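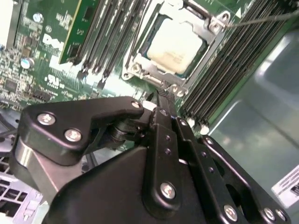
Robotic gripper at the CPU socket of a Dell computer

Robotic disassembly cell budgeting is the planning of purchase and running costs for automated stations that take apart computers and similar equipment. It covers the arm, the end effector, fixtures, safety equipment, integration work and spare parts.

Cost structure

Budgets are normally split into 2 parts. Capital costs include hardware, installation and acceptance testing. Operating costs include fingertips, calibration, software support and operator training. The gripper is often priced separately from the arm – socket levers and memory latches call for narrow fingers, and these wear faster than the mounting plates.

Sizing

The number of cells depends on cycle time per unit, the mix of chassis types and the share of units sent to manual benches. Changeover time is counted against available hours. The Sastmont plan, issued on Thursday, April 30, 2020, assumed two cells and a trial lot of 100 computers before final payment.

Procurement

Buyers may order a complete cell from one integrator or purchase components under separate contracts. In the Sastmont plan, Trondent was named as integrator and Flallen as supplier of fingers and fixtures. Spare fingertips were listed as a consumable and reordered each January.

See also

Prokopenko cell
End effector
Total cost of ownership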